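December 14, 2022
By Tomomi Honda

I teach animation at the college in Destbridge, and every August our students show their films to visitors. I think we should stop giving a prize at this show.

The prize is 300 pounds, and last time it went to a very polished film. I have no complaint about the film. But in the weeks before, I saw seven students give up their strange ideas and choose safe ones, and one of them told me that the jury likes clean endings.

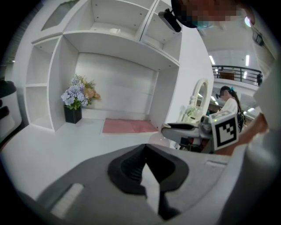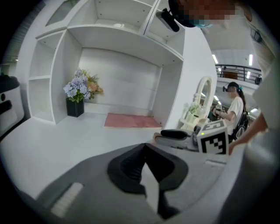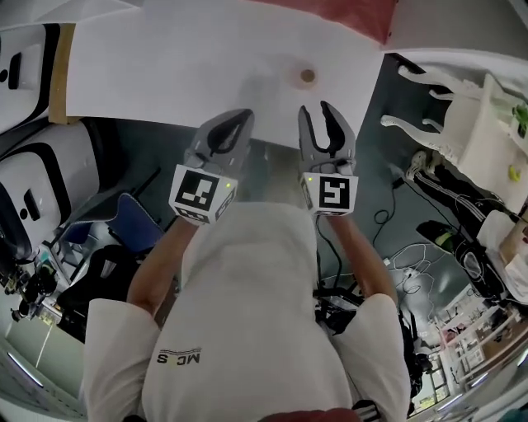

My colleague Ekow Nutsugah does not agree with me. He says that in the industry there is always a winner, so the students must learn it early. I respect this opinion, but they will have many years for learning it. The college is the only place where a film can fail and cost very little.

We could divide the same money between all the groups, for sound recording or for printing. It would be a small amount for each. I would still prefer it, and I will ask for it again before next August.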